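Section 4: Making up the bed and folding the blue cloth

This section of the Kavier guest room guide covers the bed and the loose cloth that goes with it. Laundry loads are in Section 5. Allow 20 minutes the first time.

Before you start

1. Wash and dry your hands.
2. Clear the bed completely. Put phones, remotes and chargers on the shelf by the door.
3. Check the linen against the room card. Report anything missing to Nektarios Papadakis before you begin.

4.1 Bottom sheet 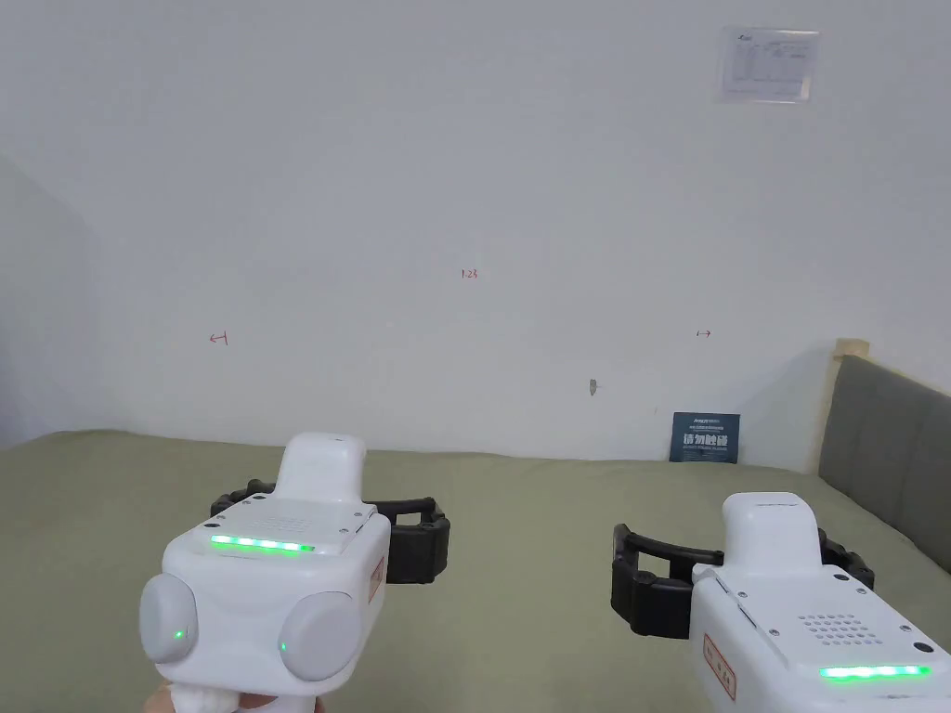 The bottom sheet is fitted from the wall side first. Push the mattress back once the far corners are on, and work toward yourself. Rooms on the Villanueva side use the olive-green sheet, and it should run right up to the plain white wall with no bare mattress between. A slightly uneven line along the wall is acceptable. A gap is not.

4. Hook the two far corners over the mattress.
5. Pull the sheet toward you with flat hands.
6. Hook the near corners and tuck the slack underneath.
7. Smooth from the center outward.

Note: Green and pale sheets are washed separately. Do not mix them in one bag.

Caution: Do not kneel on the mattress edge. The slats in room 22 have been replaced once already.

4.2 Laying out the cloth

The blue cloth is folded on the bed, over the pale sheet. Lay it down with one straight edge facing you and leave the rest until that edge is flat.

8. Hold the cloth by two neighboring corners and shake it once.
9. Lower it onto the sheet.
10. Straighten one side, then the top edge.
11. Draw the remaining fabric out flat, including any part hanging over the side.

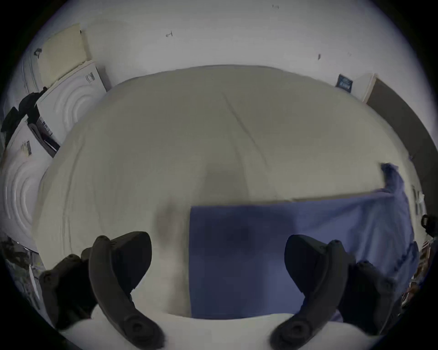

Figure 4-2. Blue cloth on the white sheet, left edge straight, upper right corner still to be turned down.

12. Turn down any raised corner and press it with your palm.
13. Run a hand over the cloth to take out wrinkles.

Note: Long creases in the sheet underneath do not affect the fold. Leave them until the cloth has been put away.

4.3 If the cloth twists

A long cloth can roll up on itself when it is picked up by the ends. Do not try to fold it in that state.

14. Keep hold of one corner.
15. Let the other end go slack on the mattress.
16. Find the next corner along the same edge and spread the two apart.

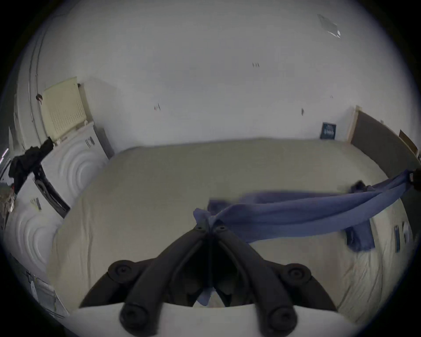
17. Lower the cloth again and repeat steps 10 to 13.
18. Fold in half lengthwise, then in half again.
19. Fold the strip in three and place it at the foot of the bed.

Caution: Do not pull hard on a twisted cloth. The hem stitching gives way before the twist does.

Marks on the pale sheet

Light stains should be noted on the room card with their position. Use Udamer spot cleaner on a damp rag, wait until the area is dry, and check again. If the mark is still visible, change the sheet and put it in the bag for Sotiris Economou.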